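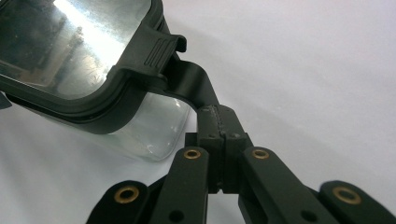 Clear plastic container, black rubber edging.

Blog > Work > Planning

We lost a customer in August, and I spent too long writing a new plan because of it. The plan ran to 4 pages. Solange Moura read it and asked which parts we would stop doing.

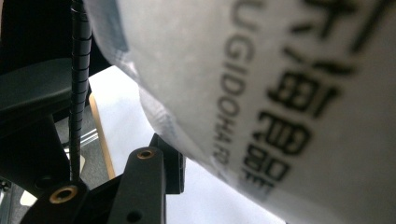
A white plastic bag with Chinese lettering.

I had no answer. Okis had 264 open tasks and every one had a reason behind it — mostly mine. We closed the oldest first.
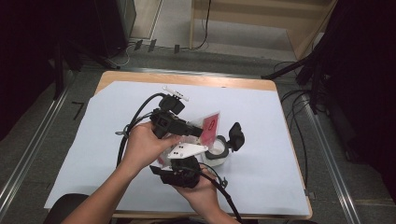 What we kept

Two things: answering the phone and sending orders out on time.
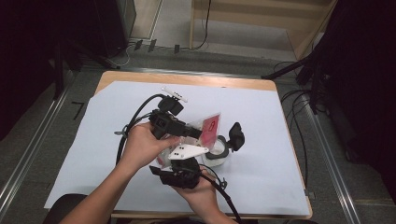 Malachy Sheehan wanted to keep the newsletter too. I said no, and we still disagree.

Recent posts
Pricing at Flatard
Why I left Lins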